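Illska (robotics club)

Illska is a student robotics club at Arent College, and I've been writing up its history for our club wiki because the old page was four lines long and two of them were wrong. It's meant to be an encyclopedia article, but I was a member for most of my time at the college and I can't keep myself out of it, so please bear with me (and fix my spelling if you spot anything!).

Name

The name is Icelandic and means something like malice or spite. It was picked by the founding members after a very bad night with a line follower that kept driving off the bench. The college asked them to choose something friendlier and they said they'd think about it. The posters have said Illska ever since.

History

The club started as a lunchtime group building little wheeled robots out of kits. For the first couple of years it entered the Irell Cup, a regional competition for senior and college teams, mostly in the maze event, and mostly came near the bottom. We did win a prize for best-organised toolbox once. I still have a photo of it somewhere.

Things changed when the Irell Cup added a tabletop event, where two arms have to work together on ordinary kitchen and desk items. Half the club wanted to stick with mazes, the other half was already sketching out table layouts, and there was a fairly heated meeting about it one Sunday that ran right through dinner. The table people won. The maze people got to keep the good soldering iron.

The tabletop project

The project is called La, short for "left arm", which was the only one working when somebody had to label the folder. It covers both arms now and the name has never been changed, so new members spend their first week asking where the right arm's folder is.

Every task in La gets a short card with the items, where they start, and where they should end up. Members write the cards themselves, and the favourites tend to be the ones that sound easy and drive everybody mad, like taking a stick out of a holder and laying it across a bowl. The black cloth goes on the table first, then the items are set out, and both arms go to their start positions with the grippers open.

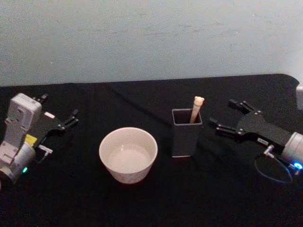 A full practice set is 110 runs, which takes an afternoon and most of an evening if you stop for food. Each run is scored from 0 to 6. You get 3 points for finishing the card, and the rest are for not bumping things, not dropping things and leaving the table tidy. The scoring sheet was copied from the Irell Cup rules with a few changes of our own, including a penalty for talking to the arms while they're moving. (It was distracting the scorer. I collected quite a few of those.)

The cloth is a touchy subject. It wrinkles, and a fold in the wrong spot can tip over anything narrow. Older members smooth it out by hand before each set, starting at the back edge. There was a push to use a bare tabletop instead, but the glare from the ceiling lights drove us back to the cloth inside a week.

Membership and meetings

Anyone enrolled at Arent can join, and you don't need to know any programming. Plenty of people turn up wanting to do mechanical work and end up writing code, or the other way round. Meetings are in the evening, and the busiest stretch of the year is April, when the cup entries are due and the whiteboard is completely unreadable.

The club runs on a grant of $2000 a year, most of which goes on cables, fingertips for the grippers and replacement crockery.

Results

Illska's best finish in the tabletop event is third. The maze team, which never properly disbanded, came second the same year and has been unbearable about it.

See also

Irell Cup
Arent College clubs and societies
La (project folder and task cards)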